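The Night Ferry to Traswood

Cúc Vi had wanted to ride the night ferry since she was nine years old, and now she had a ticket for it, an actual paper ticket, with a hole punched through the T in Traswood.
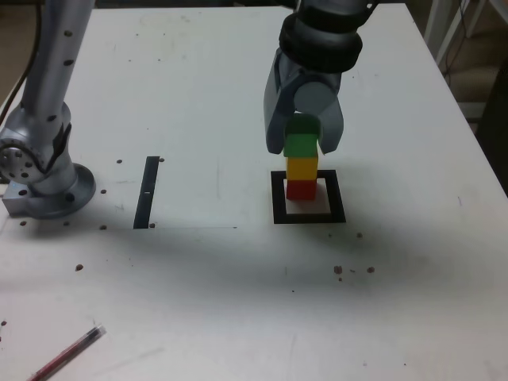
She was first up the gangway. The deck smelled of diesel and hot chips and she loved it already! Her grandmother had made this crossing every February, 12 hours from Drinaleck with a thermos and a bag of mandarins, and had told it so well that Cúc Vi knew the ship by heart — the brass bell, the green stairs, the bench by the funnel where your back stayed warm all night.

The bench was there. It really was there, and a man in a woollen beanie was asleep on it.

She sat down at the far end, as quietly as she could, and peeled a mandarin.

"That smells like Christmas," said the man, with his eyes shut.

"Would you like some?"

He sat up and took half. He'd been crossing on the Tilus for most of his working life, he told her, first in the galley and then, once his knees went, as a passenger with opinions. He knew which rail to hold when the swell came round the heads. He knew that at full dark you could see the Zamudio light, 720 feet up on its rock, and that if you counted slowly between flashes you'd fall asleep before you got anywhere.

"My grandmother said it was 1000 feet," said Cúc Vi.

"Did she bring mandarins?"

"Every year."

"Then it was 1000 feet," he said, and ate another piece.

The engines changed their note. The harbour slid off behind them, all its colours wobbling in the water, and then there was only wind and the most tremendous quantity of stars. Cúc Vi tipped her head back against the warm metal. She had meant to stay awake for every minute of it (she'd promised her sister a full report), and there, low down on the left, something blinked.

"Was that it?"

"That's her."

She began to count. The man passed her a corner of his blanket, and she had got as far as four when the light came round again.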